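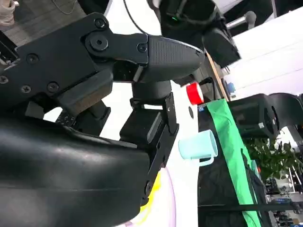
件名: Re: [fillgate-kurashi] 707の机まわりと、かぼちゃのまんじゅうの件
宛先: fillgate-kurashi メーリングリスト

Ajayiさん、みなさん

返信が遅くなりました。いただいたメールを先に引用して、そのあと項目ごとに書きます。配合を知りたいという個別のメールも届いていたので、まとめてこちらに流します。

Rakiya Ajayi さんは書きました:
> みなさん、こんにちは。
>
> 8月から707の机まわりの物の出し入れをまとめることになりました。
> 前からある物と、あとから持ち込まれた物が混ざっているので、
> いくつか確認させてください。
>
> 一つめ。薄紫の皿と水色のマグは同じ組の物でしょうか。棚の一覧では
> どちらも「Zevuvance」と書いてありますが、マグのほうには別の人の
> 字で「?」がついています。組の物なら同じ段に戻したいです。
>
> 二つめ。かぼちゃの形のまんじゅうの作り方を、どなたか書いて
> いただけませんか。うちで一度まねをしたのですが、全体がオレンジ
> になってしまい、白いところが残りませんでした。筋のところだけ
> 色をつける方法が知りたいです。色素は使っていないと聞きました。
>
> 三つめ。白い机の奥に丸い穴がありますが、あそこにくずが落ちる
> という話を二人から聞きました。ふたを買ったほうがいいですか。
> Van Beekの店に合いそうな物が出ていますが、寸法がわかりません。
>
> 四つめ。緑の布とキャビネットのあたりは、一覧に入れますか。
> 机の上の物だけでいいなら、そこは外します。
>
> 急ぎませんので、わかるところだけで結構です。
>
> Rakiya

以下、お返事です。

1. 皿とマグ

組の物ではありません。皿はZevuvanceで合っています。縁が少し立ち上がった浅い丸皿で、同じ形のものをわたしが家でも使っています。マグは色合いが近いので一緒に並べられることが多いのですが、買ったのは別の時で、箱も残っていませんでした。一覧の「?」はたぶんわたしの前の担当の人が書いたものです。メーカーの欄は空欄にして、名前は「マグ(水色)」で通してください。

戻す場所は、同じ段でかまいません。皿を下に重ねてその上にマグを置く人がいますが、マグの底で皿の表面がこすれるので横に並べてください。棚の奥行きは足ります。取っ手は手前に向けておくと取りやすいです。

洗い方はどちらも普通の中性洗剤とやわらかいスポンジです。皿は淡い色なので、かぼちゃやカレーのような色の強いものをのせたあとは、その日のうちに洗ってください。一晩置いたことがあり、そのときは縁の内側に黄色い輪が残って、重曹でしばらくこすりました。マグのほうはお茶の渋がつきやすいです。内側は外側より濃い色に見えるので汚れに気づきにくく、指で触ってざらつきがあったら漂白剤を薄めてつけ置きします。

以前、マグを電子レンジに入れていいかという質問がリストに出ていました。わたしは入れていません。底に表示がないためで、試した人の話も聞いていません。温めるときは別の器を使ってください。一覧の備考に「レンジ不可」と書くと言い切りすぎるので、「レンジ未確認」でお願いします。

皿の予備を買い足すかどうかは、前に話が出たまま止まっています。わたしは今のところ足りていると思います。色違いを混ぜると戻す場所がまたわからなくなるので、買うなら同じ薄紫にしてください。
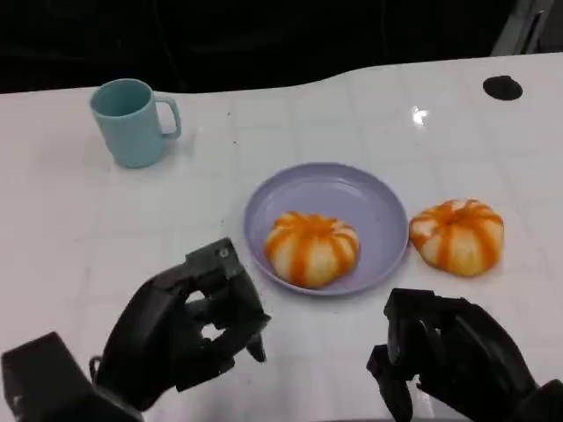 2. かぼちゃの形のまんじゅう

写真のように、白い生地にオレンジの筋が入る形のものです。一つは皿に、もう一つは皿のすぐ右に直接置いてあります。形は毎回そろいません。下の縁がしわになったり、少し平たくなったりしますが、わたしは気にしていません。

Ajayiさんの分が全体にオレンジになったのは、かぼちゃを粉全部に混ぜたからだと思います。筋だけにするには生地を分けて作り、白い生地で丸を作ってから、オレンジの生地を細く伸ばして貼ります。わたしが使っている配合と手順を書いておきます。

材料
薄力粉 500グラム(白とオレンジの合計)
かぼちゃ(蒸して皮を取り、裏ごししたもの) 100グラム
砂糖 大さじ4
ドライイースト 小さじ2
ベーキングパウダー 小さじ1
油 大さじ1
ぬるま湯 様子を見ながら
あん 好みで。なくてもよい

手順
粉を大きく二つに分けます。白いほうを多めにしてください。わたしは四分の三を白、残りをオレンジにしています。砂糖、イースト、ベーキングパウダー、油も同じ割合で分けます。

白いほうにぬるま湯を少しずつ加えてこね、表面がなめらかになったら丸めて、ぬれ布巾をかけておきます。耳たぶより少しかたいくらいで止めます。やわらかいと、蒸している間に横に広がって、かぼちゃというよりみかんのような形になります。

オレンジのほうは、裏ごししたかぼちゃを先に入れます。かぼちゃの水分でほとんどまとまるはずで、ぬるま湯はまったく入れない日もあります。水っぽいかぼちゃに当たったときは、裏ごしのあと鍋で軽く水分を飛ばしてから量ります。

どちらも倍くらいにふくらむまで待ちます。夏は早いので途中で見てください。ふくらんだら軽く押してガスを抜き、白い生地を同じ大きさに切り分けて丸めます。あんを入れる人はここで包み、とじ目を下にします。

オレンジの生地をひも状に伸ばし、白い玉の上の中心から下に向かって貼っていきます。間隔はだいたいそろっていれば十分です。つきにくければ、指先に水をつけて白い生地のほうを軽くぬらします。上の真ん中に筋が集まるので、そこを箸の先で押してくぼませます。余った生地があれば、小さくちぎってくぼみにのせてください。

そのあと、筋にそってナイフの背で軽く押さえ、房の形を出します。深く押すとあんが出ます。糸をかけて形をつけるやり方もありますが、外すときに筋がはがれたことがあるので、わたしはやめました。

クッキングシートにのせて、表面が少しゆるむまで休ませます。蒸し時間は19分です。湯気が上がってから入れて、火は中火にします。火を止めたら、ふたをずらしてしばらく待ってから取り出します。急に開けると皮が縮んで、しわが増えます。

家でやってみた人から、オレンジの筋が蒸したあとに浮いてくるという話がありました。白い玉に打ち粉が残っていたそうです。丸めるときの粉は控えめにしてください。もう一つ、筋が途中で切れるのは、伸ばした生地が乾いているときです。伸ばしてすぐ貼るか、布巾の下に入れておきます。

保存は、冷めてから一つずつ包んで冷凍です。食べるときは凍ったまま蒸し直します。冷蔵庫に入れるとかたくなるので、翌日に食べる分も冷凍にしています。

かぼちゃの代わりに紫いもを使ったものも一度作りました。味は悪くないのですが、ベーキングパウダーを入れたせいか、筋が灰色がかった色になりました。色をきれいに出したい人は、紫いものときだけ抜いてみてください。わたしはまだ試していません。

3. 白い机と丸い穴

机はSkiltanoの物です。天板はつやのある白で、近くで見ると薄い升目のような模様があります。小さい黒っぽい点もところどころに見えます。あれが汚れなのか、もとからの模様なのか、わたしにもわかりません。拭いて取れないものを無理にこすらないでください。つやのところだけ曇ると、その部分がかえって目立ちます。メラミンスポンジも使わないほうがいいです。

拭くときは、固くしぼった布で奥から手前へ、最後に乾いた布でもう一度。穴のほうに向かって拭くと、くずをそのまま落とすことになります。小さいほうきを使っていた時期もありましたが、今は使っていません。

ふたについてですが、買う前に穴の直径を測ってください。Van Beekの店のふたは、わたしも前に一つ見たことがあり、はめ込む部分が思ったより深い形でした。穴の縁の形によっては浮くと思います。寸法がわかるまでは買わないで、食べ物を置くときに穴から離すだけでいいのではないでしょうか。右奥なので、手前に皿を置く分には邪魔になりません。

まんじゅうは、できれば皿の上に置いてください。直接置くと底の湿り気で天板に跡がつくことがあり、次に使う人が拭くことになります。皿が足りないときはクッキングシートを敷いてください。マグの下は何も敷かなくてかまいませんが、熱いものを入れたときはコースターがあるほうが安心です。コースターは食器の段の左端に入れてあります。

4. 緑の布とキャビネット

一覧には入れなくてよいと思います。Ajayiさんの一覧は机の上で使う物の戻し先を決めるためのものなので、動かさない物まで書くと長くなって見なくなります。前の一覧がそうでした。

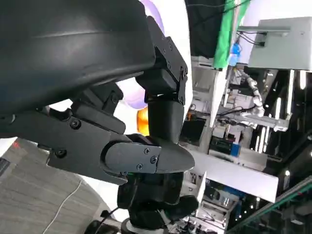
緑の布と薄い灰色のキャビネット。床には白いケーブル。

緑の布は、机を拭く布や食器の布巾とは分けて考えてください。掛かっている布を台ふきんに使わないようにお願いします。色が濃い布を白い天板に使うと、ぬれたときに色が移るかもしれません。台ふきんは白い物をまとめて引き出しに入れてあります。足りなければわたしが買います。

キャビネットの左側には黒いケーブルが来ているので、上に食器や粉の袋を仮置きしないでください。ちょっと置くだけのつもりで、そのまま忘れることがあります。仮置きには流しの横の台を使ってください。

床のケーブルは、机に物を運ぶときに足元を見てもらえれば今のところは困っていません。蒸し器のような熱いものを持って通るときだけ、先に手で寄せておくか、誰かに頼んでください。床は灰色で、細かい筋があります。粉がこぼれると筋に入るので、ぬれ布巾で拭く前に掃除機をかけたほうが早く取れます。先にぬらすと、のりのようになります。

5. 一覧の書き方について

聞かれていないことですが、ついでに書きます。

名前の欄は、メーカー名を先に書くより、色と形を先に書いたほうがみんな見つけやすいと思います。「皿(薄紫、丸、浅)」「マグ(水色)」のような書き方です。メーカー名は備考に移してください。Zevuvanceと書かれて、すぐにあの皿だとわかる人はたぶん少ないです。

場所の欄は「上の段」だと、棚の上なのか、扉の中の上なのか迷います。扉に貼ってある番号を使ってください。番号のテープがはがれかけている段があるので、それはわたしが貼り直しておきます。

個人の物を持ち込んだ人は、名前を底か箱に書いておいてください。置いたままの物がいくつかあり、誰に聞けばいいのかわからなくて困っています。8月の終わりまで名前がなければ、いったん箱にまとめて入り口の横に出します。捨てることはしません。

紙の一覧と共有のファイルの両方を直すのが大変なら、ファイルのほうだけで大丈夫です。扉の紙はファイルができてからわたしが印刷して差し替えます。古い紙は外さずにその下に残してもらえると、食い違いがあったときに見比べられて助かります。

まんじゅうの配合で、わかりにくいところがあればこのリストに書いてください。かぼちゃの裏ごしの網は貸せます。目の細かいほうは今Ajayiさんの前の列の方に貸しているので、先に使いたい人はその後になります。粗いほうならすぐ渡せます。

穴の直径を測った人は、数字だけでいいので返信をお願いします。

--
fillgate-kurashi
707の食器と机についての連絡はこのリストへ
引用は必要なところだけ残して返信してください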